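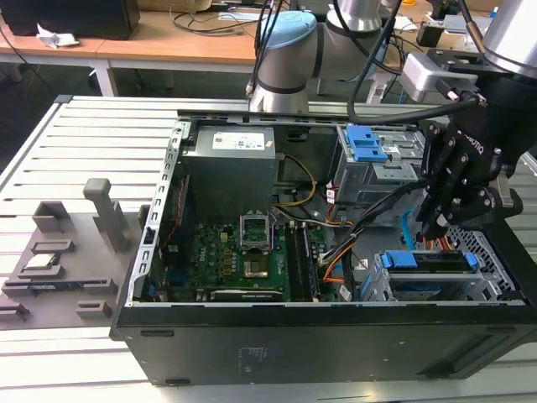
Según Kerttu, si vamos a estrenar la película en el cine Skoltirham hay que decidirlo ya, porque en julio la sala cierra por obras y luego nos echamos todos las manos a la cabeza.

Así empezó la reunión de Pluria, antes incluso de que yo abriera el cuaderno. Estas son mis notas, 14 de junio de 2023, perdonad el desorden.

**1. Estreno de _Kiredau_**

Se aprueba Skoltirham (¡por fin!). Tiene 472 butacas, y de esas guardamos 96 para el reparto, las familias y la prensa. Yo pedí más para prensa y perdí la votación, que conste. El Fassi pone el cóctel y nos manda el menú esta misma semana.

**2. Montaje**

La última versión dura unos 69 minutos sin créditos. A mí me encanta la escena del baile en la azotea — la vería en bucle —, pero hay quien la encuentra larga. Se prueba un corte más corto y lo vemos juntos antes de cerrar nada.
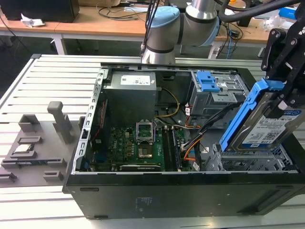
Si el corte nuevo no convence, vuelve la azotea entera y no se habla más del tema (lo apunto en grande para que luego nadie se haga el despistado). La música queda como está.

**3. Entrevistas**

Kerttu Räsänen acepta 5 entrevistas con las actrices, todas la víspera del estreno. Preguntas sobre el rodaje, las que quieran; sobre novios y rupturas, ninguna. Aplauso general.

**4. Cartel**

Seguimos sin cartel. El fondo amarillo gusta, la tipografía no. Me toca a mí escribir a la diseñadora con los cambios.

**5. Ruegos y preguntas**

Alguien pregunta si hay que ir de gala. Kerttu dice que sí, yo digo que con zapato cómodo. Queda pendiente para la próxima reunión.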